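Research Integrity Forum > Corrections and Retractions > Data availability after a correction

Thread: Journal declined to require raw data after publishing a correction 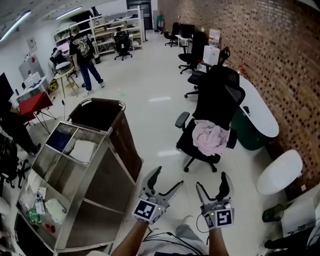 Stainless steel service cart with fabric bag.

jvigfusdottir
Posted Sunday, 9:14 a.m.

I am writing on behalf of a small reading group that reviews published work on wound healing. In February we wrote to a journal about a paper in which two figure panels, presented as separate treatment groups, appeared to share the same background. The authors supplied a replacement panel and the journal issued a correction. We then requested the uncropped originals for all panels. The editor replied that the matter was closed and that the data policy in force at the time of submission did not require deposit.

The paper reports 787 tissue sections. The spreadsheet in the supplement lists 62 fewer. The correction does not mention this difference. I would welcome advice on whether a second request should go to the journal or to the authors' institution.

Jytte Vigfúsdóttir

Flosteck
Posted Sunday, 10:02 a.m.

The institution. A journal can correct the record, but it has no power to enter a laboratory and secure notebooks. Address the letter to the research integrity officer by title, attach the correspondence with the editor in full, and keep the section count separate from the figure question. Combined complaints are often answered only on the weaker point.

mivlow_78
Posted Sunday, 10:40 a.m.

I must disagree with the previous reply. Sections are excluded for damage and poor staining in every study of this kind. A difference of 62 in 787 falls within what I have seen in ordinary work, and a letter to an institution is a serious step for a named junior author. The corresponding author should be asked first.

Flosteck
Posted Sunday, 11:15 a.m.

Exclusions are expected. Unreported exclusions are a different matter, and the methods section should have stated the rule. I did not suggest that the letter allege misconduct. It should ask for records.

jvigfusdottir
Posted Sunday, 11:31 a.m.

For clarity, we wrote to the corresponding author twice and received one reply, which referred us to the journal. The methods section states that all sections were analyzed.

mivlow_78
Posted Sunday, 11:58 a.m.

I had not understood that the methods section said "all." I withdraw part of my comment. I still advise against naming individuals in the first letter.

Choo
Posted Sunday, 1:20 p.m.

Please check the retention period before writing. Where I work, original image files are kept for a fixed term and then deleted — a request that arrives after that date may produce nothing at all. The term is usually given in the institution's records schedule.

Flosteck
Posted Sunday, 1:47 p.m.

Agreed. The letter should ask that the files be preserved while the request is under review.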